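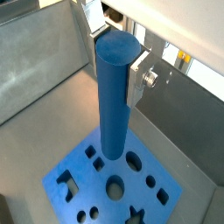 Stalletdale Open drops sum-of-opponents tie-break after Pudgate recount

The Stalletdale Open will decide shared places by direct encounter and then by the Drellier score from next season, the organisers have confirmed. The change follows a recount at this year's tournament in Pudgate, where the order of the leading group was altered after the final standings had already been posted in the playing hall.

The tournament was played over 11 rounds with 131 entries in a single section. Two players finished level at the top, and the first printed table placed them by the sum of their opponents' scores. That table treated unplayed games as if they had been ordinary draws. One of the leaders had met an opponent who withdrew in the middle of the event, and the rounds that opponent missed were therefore credited at half a point each. When the missed rounds were entered as zero, as the published conditions required, the order of the leaders reversed.

The arbiters corrected the table the same evening. The prize money was not affected, as the cash prizes for tied places were pooled and shared equally. The trophy and the qualifying place for the county final went to the player listed first in the corrected table.

No appeal was lodged within the time allowed, and the result stands.

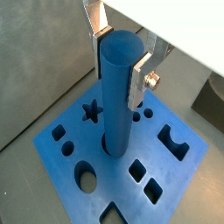 What the Drellier score measures

The Drellier score adds the points a player has after each round to give a running total. A player who wins early and draws late will score higher than one who reaches the same final total from behind. It needs only the player's own results, so a withdrawal elsewhere in the table has no effect on it.

The method has a known weakness. It rewards a good start, and a good start depends partly on the draw in the opening rounds, when seeded players meet much weaker opposition. For that reason the direct encounter will be applied first. If the tied players have all met each other, the results of those games decide the order. If they have not, or if those games were drawn, the Drellier score is used. The sum of opponents' scores will be kept as the third step, with unplayed games counted as zero in all cases.

Where all three steps fail to separate players and a qualifying place is at stake, there will be a play-off at a rapid time control. Colours will be drawn by lot and reversed for the second game. Players who have left the venue before the play-off is announced will be taken to have declined it.

Software

Pairings at Pudgate were produced with Thân, which the tournament has used for several seasons. The program supports both ways of handling unplayed games, and the choice is made in the event settings before round one. The setting had been carried over from an earlier weekend congress that used different conditions. The pairings themselves were correct throughout, as they depend on score groups and colour history and do not draw on the tie-break values.

From next year the settings page will be printed and pinned up beside the first-round pairings. Players will be able to query it until the start of round two, after which no change will be made.

Other changes

The organisers have also checked the new order of tie-breaks against some 3000 games from past editions. In most years the winner would have been the same. The largest differences were in the middle of the table, where rating prizes are decided by position within a band.

Half-point byes will still be available on request, but may no longer be taken in the last two rounds. A bye will count at its full half-point value in the Drellier score from the round in which it is taken. A default will count as a loss for the absent player and a win for the opponent.

The time control is unchanged. Entry forms with the revised conditions will be issued in June, and the tournament will again be held in Pudgate. Morning rounds will start half an hour earlier than this year, with the default time measured from the scheduled start.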